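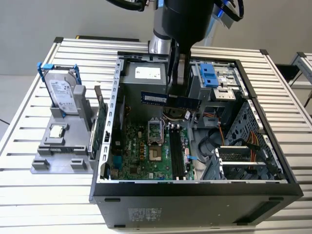

Vimala Salian
Lecturer in Hardware Service, Ciltulberg Technical College

Chapter 9
Memory and Processor: The Parts That Come Out

Sooner or later everyone who works with computers opens one up, and the first feeling is usually disappointment. The machine that held eleven years of tax returns and a novel in progress is mostly air. There is a power supply in one corner, a cage for the optical drive, a green board, and a quantity of wire that seems to have been put in by someone paid by the yard.

This chapter deals with two parts of that green board's household, the memory and the processor. Both are made to be removed and replaced by ordinary people with ordinary hands. Both can also be ruined by ordinary people with ordinary hands, and the repair shelf at Ciltulberg holds a good supply of evidence, some of it mine.

By the end of the chapter you should be able to

- find the memory slots on a board you have never seen before
- seat a memory module and know that it is seated
- open and close a processor socket without bending anything
- keep loose parts in a condition fit for going back in

Before You Begin

Shut the machine down, pull the power cord, and hold the power button for a few seconds. Lay the tower on its side with the open side up. Students like to work on a tower standing upright, perhaps because it looks more daring, and then they find out what gravity does to a screw. Once it has gone under the board you will be turning the whole case over and shaking it like a piggy bank.

Put on the wrist strap and clip it to bare metal. A strap worn but clipped to nothing is jewelry.

Now look before you touch. Memory slots are long and narrow, usually run side by side near the processor socket, and have a clip at the end. On many office machines of a certain age there are 2 of them within easy reach, with only a cable or so in the way. Move the cable. It will not mind, and it will be back.

9.1 Seating a Module

Hold a memory module by its edges. The row of gold contacts along the bottom has a notch in it, and the slot has a matching ridge. The notch is off center, so the module fits one way around. This has never stopped anyone from trying the other way with more force.

Open the clips, line up the notch, and lower the module straight down. Press evenly on both ends with your thumbs until the clips close. It takes more push than beginners expect, and the board will flex a little and give you a moment of real fear. If a clip stands open, the module is not in, whatever you may have told your lab partner.

In our Rilham workshop, Sixten Fjeld once timed a class of 8 on this one step. The fastest student finished in 45 seconds and had to do it over. Sixten wrote both facts on the board and let them stand there until July.

9.2 The Processor and Where to Put It Down

A processor socket has a lever and a metal bracket. Release the lever, raise the bracket, and the processor can be lifted straight up by its edges. Do not slide it or tilt it.

You are now holding the most expensive small object in the room, and the question is where it goes. It does not go on your sleeve, in your shirt pocket, or on the closed lid of somebody's laptop. Give it a place of its own, with walls, so that it stays put when the bench gets bumped.
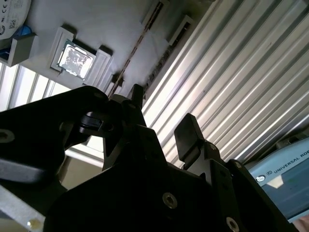

Figure 9.2 A processor in a square pocket on a gray tray, metal side showing.

The metal cap on top is called the heat spreader. It can be wiped and, within reason, touched. The underside is another matter, and you should treat it as if it were somebody else's wedding cake.

Before closing the socket again, find the corner mark on the processor and its partner on the socket. Set the chip down without pressing. If it does not drop in under its own weight, lift it out and look again. We will take up the lever, and the alarming creak it makes, in the next section.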